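Bench notebook, October 2020
Tullitz two-arm unit, Poreo gripper kit on trial

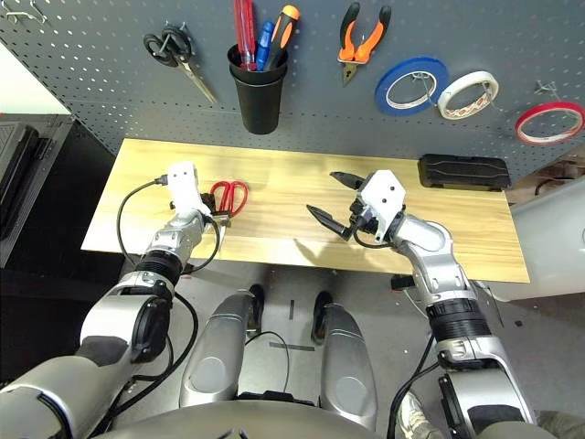 Tullitz at the pegboard bench, Poreo grippers on both arms, red-handled scissors by the left one.

Unit is on loan from Samir until November. The quote has the gripper kit at $3,000 a pair, spare fingers $200 a set, and a service visit at $1,000 plus travel. Gratham's quote for their own gripper hasn't come in yet, so no comparison on price.

Task for this round is tool return. Pick up a hand tool from the table and put it back on the pegboard. Started with scissors as they lie flat and are hard to get under. The kit manual says to approach thin objects with the fingers a few millimetres off the surface and close slowly. Default closing speed is too quick for our liking. Dropped it to setting 4 and will leave it there.

Pliers and tape rolls to follow. Screwdrivers last, the cup needs a straight drop from above and I want the wrist calibration redone first.

Cable routing needs work. The loop at the left gripper should be clipped closer to the arm before anyone runs the full reach program. Kit comes with adhesive clips, would rather have a proper bracket.

To ask Samir: is the colour of the finger pads tied to hardness, and does the service visit include recalibration or is that extra?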